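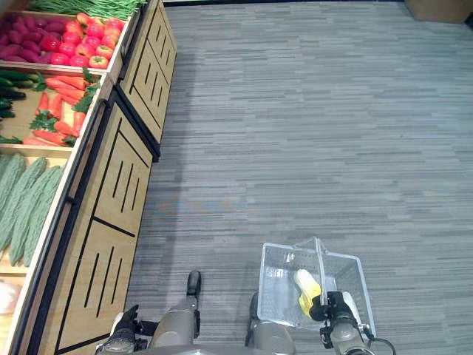 Hi, I'm Idun Tveit, and I help grocery people work out what to buy before they buy it. Tredville started as a spreadsheet I kept for my own sanity while I was running the back office of a small chain of food stores, and it has grown into a five-person business that plans and budgets robot equipment for shops, packing rooms and the odd farm stand. We don't build robots and we don't sell them. We sit on your side of the table while somebody else does the selling, and we ask the boring questions. A lot of those questions come straight from the produce aisle. Put long green beans, cucumbers, leafy carrots and bumpy bitter gourds in neighboring bins, hand the robot a clear plastic basket to carry with one of its grippers, and you've already got half your shopping list: how far it has to reach over tilted bins, what the other hand does while one is holding the basket, and how much open floor you're willing to give up next to the display.

That last one gets forgotten all the time! People send me a quote for an arm and nothing else. No floor space, no spare fingers, no training days for the staff, no word on who answers the phone when the thing stops at 6 a.m. So the first thing we do with a new client is put the quote to one side and write a list of chores. What do you want picked up? How often? Who does it now, and what would you like that person to be doing instead? Only after that do we talk money, and I promise the money talk goes a lot faster.

How we work

There are two ways to hire us. The short one is a planning visit, which costs $3000 flat and gets you a written equipment plan with a low, a middle and a high budget. I travel to you, I walk the floor with whoever stocks it (not just the manager, please), and you get the plan in your inbox within 33 days. The longer one is a buying season, where we stay with you through quotes, demos, contract and delivery. We price that one by the size of the job, so just ask.

We never take a commission from a manufacturer. I know everybody in consulting says something like that, so we put it in the contract, page one, in large type.

Grippers are where I get carried away, so stop me if we meet in person. The arm is the big number on the quote and everyone stares at it. But the part that touches your food is the part that wears, gets dirty and needs swapping, and it belongs on its own budget line with its own replacement schedule. I like to test with awkward things early. A garlic bulb is a great one, with that papery skin and those bulges, especially when it's sitting up against a wooden board with a heap of pale husks behind it. If a supplier only wants to show you a robot picking up neat boxes, bring your own garlic.
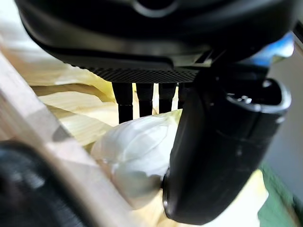
Valdis Hunt wrote to us after his planning visit to say that he had gone in ready to sign for two machines and came out with one, plus a proper service agreement and a spare set of fingers on the shelf. He also said our plan was too long and that he'd skipped the part on floor loading. Fair enough, Valdis! We've moved it to the back.

Who's here

I do most of the site visits and all of the worrying. Saulius Koppel handles the numbers: leasing against buying, depreciation, what happens to your budget in year three when the warranty runs out. Helju Stankevičius reads contracts for us and has saved clients from some truly awful renewal clauses. Olaia Campos runs the demo days, and Ritik is our planning tool, the great-grandchild of that first spreadsheet (Saulius still calls it the spreadsheet). We're hiring a fifth person right now, someone who has worked a store floor and isn't scared of a pivot table, so if that's you, get in touch.

Our office is in Prernby, above a bakery, up a staircase that I'd like to apologize for in advance. Since opening we've written roughly 200 equipment plans, most of them for businesses with a single location. Small shops are our favorite kind of client, and a plan that ends with "wait a year" costs the same as any other. Several of those clients waited, came back, and bought something smaller than they'd first had in mind.

If you're putting together next year's budget, write to me before you ask for quotes. Even a messy list of chores on the back of a delivery slip is a fine place to begin.

Recent from Tredville

What belongs on a robot quote (and what's usually missing)
Lease or buy? Saulius runs the numbers for a one-store grocer
Demo day notes, May
Spare fingers, spare cables: planning your first year of parts
Ots Farm Shop: a small budget, step by step
Ritik update, June 2025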